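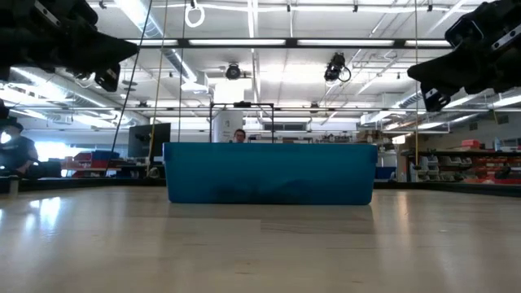

Ese Chukwu told us that she had never thrown out a cord in her life, and that the bin in the hall closet was full before she moved in with her sister. Adaeze Ogbonna disagreed. In her view people keep cords for a year or two, lose track of which device they fit, and then get rid of the lot when they move.

4.2 Why cords are kept

Both accounts turned up often in the Irnanstead interviews. Of the 120 households that took part, 35 said they had sorted their stored cords at least once since moving in. The rest had added to the pile without going through it. Renters sorted more often than owners, and most of them did so in the month before a move.

Households listed 443 stored cords in total. Owners could name the matching device for 103 of them. Power cords were the easiest to place – many still had a tag or a molded plug that gave them away. Plain black cords were the hardest, and coiling them for storage (Figure 4) did not help with this.

Figure 4. A coiled black cable. 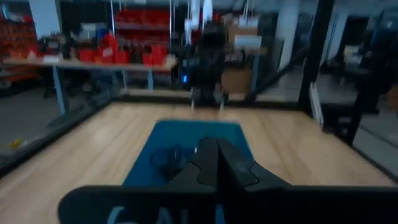

Binta Adebisi and Aigars Koppel
Household Storage Study, Irnanstead

We asked each household what would make them let go of a cord they could not name. The most common answer was a place to drop it off close to home. Cost came up less than we expected. Several people said they would want someone else to check the cord first, in case it turned out to be worth keeping. The Gekberg interviews, covered in Section 4.3, used the same questions but were held in March, when the town runs its spring cleanup.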